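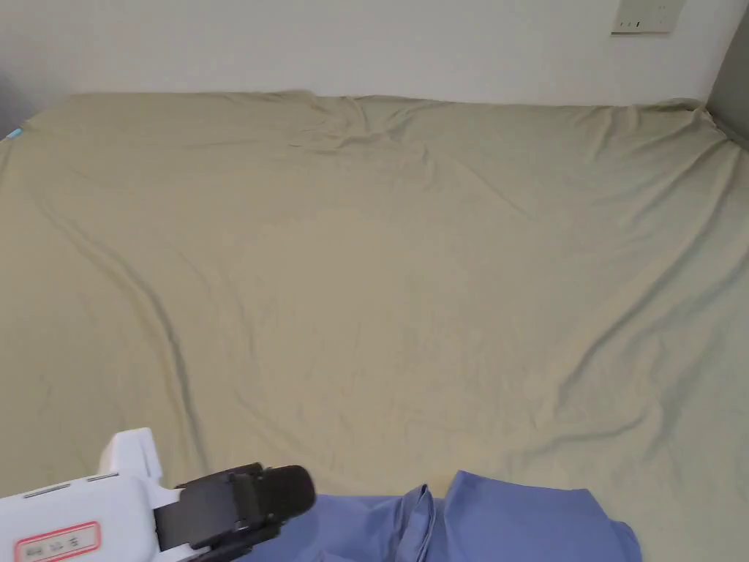 Green fitted sheet on the mattress, back edge against the wall. Creases across the top and down the left side.

27 April 2018

Shrinkage and seam log, cotton bedding, Wolde lot

Seven sheets from the Wolde lot through the wash line, nine cycles each, warm, tumble dry on medium. Measured flat on the cutting table after conditioning overnight. Marks set 300 mm apart in warp and weft before the first cycle.

Warp is moving more than weft, as with the Anddale cloth. Most of the loss comes in the first two cycles and the readings settle after that. Sheet 4 is out of line with the others. Remeasured, same result. Cut a swatch from the hem side and bagged it for a thread count.

Elastic: stretched to 185 percent of rest length on the jig, held, released. Recovery fine on all but sheet 6, where the casing stitch had caught the elastic at one corner. Sewing fault, so left out of the elastic figures but kept in the shrinkage set.

Dryer 2 is running hot again. Used dryer 1 only. Anything logged from dryer 2 since the filter change should be treated as suspect until the thermostat is checked.

Khanyisile Mnguni wants the Mesanden lot done with the same marks so the two can be plotted together. Need more marking thread, the current spool bleeds.

To do: thread count on sheet 4, recalibrate jig, ask Nuvville for the finishing temperature.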